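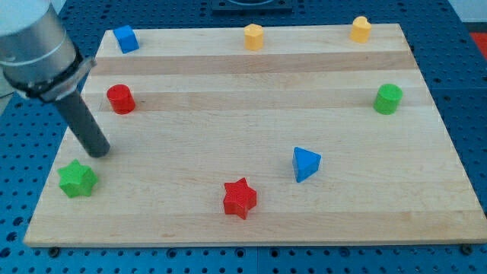 Medicines and Public Health, Unit 6
Cold storage and the last mile
Notes to go with the June lecture - Thitima Suwannarat

Last time we left the vaccine approved, labeled and sitting in a warehouse, which is where most news stories leave it too. Today we try to get it into an arm.

1. Temperature
Most routine vaccines are kept in a refrigerator, between 2 and 8 degrees Celsius. Students always worry about heat. Please worry about freezing as well. Vaccines that contain an aluminum salt are ruined by it, and a ruined vial can look perfectly respectable after it thaws. The usual culprit is a helpful person who pushes the box against the back wall of the fridge, where it's coldest.

Terms to know: cold chain, excursion, shake test, vial monitor, open-vial policy.

2. The Thammasiri exercise
Thammasiri is our made-to-order district for the rest of the term. It has one central store, a river, and a road that the map is rather optimistic about. An order of 300 doses leaves the store in the morning. The clinic at Wundside has 200 people on its list and a fridge it shares with somebody's lunch.

Work out, in pairs:
- when the ice packs have to come out of the freezer, and who is awake to do it
- what happens to the doses left over at the end of the session
- what you write in the log if the thermometer reads 11 degrees and you don't know since when

"Throw everything out" is an answer to the last one. So is "keep everything." Both lose points unless you say whom you called first.

3. Wastage
Wastage is doses discarded divided by doses opened or issued, depending on who is doing the dividing. Always check. A multi-dose vial opened for one child late in the afternoon may mean several doses in the bin, and a clinic that refuses to open it will have a lovely wastage figure and an unvaccinated child. Uthai Sitthichai's handout from Unit 4 has the formulas. I have nothing to add except that the second table is upside down in some copies.

4. Before next time
Read chapter 5, skipping the history of the icebox unless you like that sort of thing. Chanida Phuthong takes the discussion section and will ask about diluents - they have their own storage rules, and people forget them.

The short quiz is worth 30 points. Bring a calculator that isn't your phone.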